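Teleoperating a simulated arm, part 4: recording the wand pick
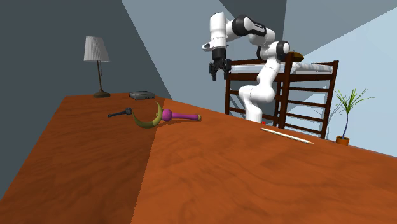 Issue 13

Most of September went into the input side of this project, so there has been little to show. The arm now follows a handheld controller closely enough that I can record demonstrations without swearing at it, and the wand pick is the first task I've collected properly.

The task is to grasp the toy wand by its handle, lift it and hold it clear of the table. The other objects are there to be left alone. The black tool is the nuisance, as it lies right beside the crescent head and a sloppy approach from the left will catch it. The pale stick is less of a bother, although any path that comes in low from the base side has to get over it.

Every recording starts from the same folded pose with the gripper open and pointing down. I tried randomizing the start early on and ended up with a lot of footage of me getting my bearings. That can come back once the basic set is clean.

Control is clutched. Hold the trigger and the gripper tracks my hand; let go and it stays put while I move my hand somewhere more comfortable. Translation is scaled down by half, rotation is one to one. Meriem Kamel suggested locking roll and pitch for the descent and leaving only yaw free. I resisted this for a week and she was right. My wrist drifts as I reach down, and with the lock off the fingers arrive tilted and push the shaft sideways.

I recorded 90 demonstrations over four evenings and kept 77. The 13 I threw out were mostly regrasps, plus two where the logger (Rudine, my own code, my own fault) dropped joint states for a stretch. The shortest keeper is 207 steps.

Things to fix before part 5:

The colour of the handle stands out strongly against the orange-brown table. A policy could learn "go to the pink thing" and nothing else. I want a second wand in a duller colour.

I pause before closing the gripper, every single time. Cloned policies tend to get stuck in pauses like that - the observation barely changes, so the best guess is to keep waiting. I'm trimming idle steps down to five and will compare against the untrimmed set.

Depth is hard to judge from a single view. Hollis Thibodeaux sent me a patch that draws a vertical guide line under the gripper in the operator's view only. It isn't in the recorded observations, and I've checked that twice.

Training starts once the trimming script behaves.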